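Comparing Two Finger Sets on a Dual-Arm Cell

Last updated: June
14 shares | 2 comments

Fit the Droltden fingers to one wrist and the Skendent set to the other. Zero both grippers in the controller, then set the closing force to 278 on each. Leave the speed at 1000; at 2000 the Skendent set overshoots on narrow parts.

Use small electrical parts with mixed shapes - a breaker, a terminal block, an e-stop button - and a shallow tray. Run every part with both arms before changing any setting. Log a slip as a fail, even if the part lands in the tray.

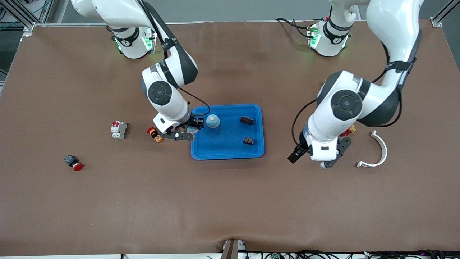
Save the log under the finger set name and repeat with the grippers swapped between wrists.

Comments (2)

Nattawut Thongsuk: Does the Birkett controller use the same force units?

dual_arm_1919: No - rescale first.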